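首页 > 生活 > 人物访谈 > 床上的一个纸箱

Wichai Luangrath 搬过很多次家，但他说自己到现在还是不太会收拾行李。大的东西他不怕，衣柜、桌子，叫两个人来抬就可以。他怕的是小东西。

“小东西没有自己的位置，”他对我说，“一双手套，一包纸巾，你放在哪里都可以，所以最后哪里都找不到。”

我们见面的时候，他正准备从 Farkura 的公寓搬到 Pamine 去。新的房间比较小，离他工作的 Dremine 公司近，每天走路就能到。他已经把书和锅都送走了，共花了214元运费，他觉得有一点贵。剩下的是最后几天还要用的东西，他打算放在一个箱子里，自己拿着坐车。
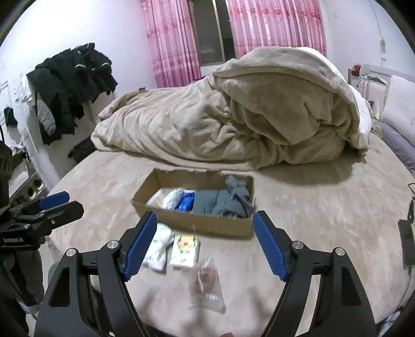 他喜欢在床上收拾。理由很简单：地板太低，腰会痛；桌子太小，东西一多就掉下去。床够大，可以先把所有的东西摆开，看清楚了再放。箱子也不讲究，边上撕得不整齐没有关系，要紧的是浅。“深的箱子，我会一直往下面塞，塞到忘记。”厚的布料他先放进右边，占去半个箱子，小包的东西再往左边靠。印着卡通动物的那一小包，还有装着红褐色东西的透明袋子，都在箱子前面的床单上等着。毯子他总是最后才叠，推到床的那一头就算了。

我问他，这个方法是谁教的。他想了一会儿，说是以前的室友 Afiq Mangundap。两个人在 MacRitchie 附近合租过，从三月住到年底。Afiq 的规矩是：当天晚上会用到的，不许放在最下面。

“有一次我们搬过去，已经半夜了，下雨，头发都湿了，”Wichai 说，“我要找棉签，想擦耳朵，找了一个多小时。后来在鞋盒里面找到。Afiq 笑我笑了很久。”从那以后，棉签一定放在上面，他打开箱子就要看得见。
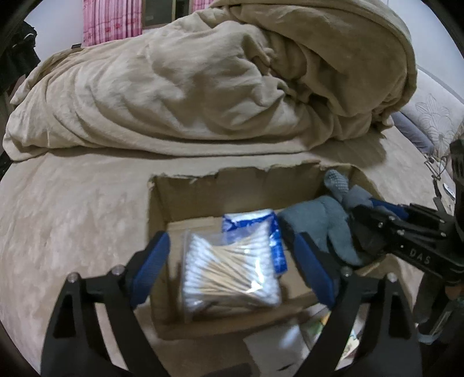 木棒棉签一包，旁边是灰蓝色的布料。

手套也是他坚持要带的。Pamine 并不冷，可是他骑车上山的时候，早上的风吹着手很不舒服。我说手套可以到那边再买，他不同意。“新的要花钱，也要时间习惯。旧的已经知道我的手是什么样子。”

我又问他，有没有什么东西是决定不要的。他说有，而且不少。衣服送掉了一袋，还有一个坏了两年的电饭锅，他一直说要修，一直没有修。他把这件事讲得很慢，好像还在替那个锅难过。

关于新房间，他只去看过一次，门牌是407，窗户对着一棵很大的树。床是房东的，他还不知道够不够大，能不能在上面摆东西。

“如果不够大，”他说，“我就要学会在地板上收拾了。”

Afiq 答应周末过去帮他开箱，条件是请他吃一顿饭。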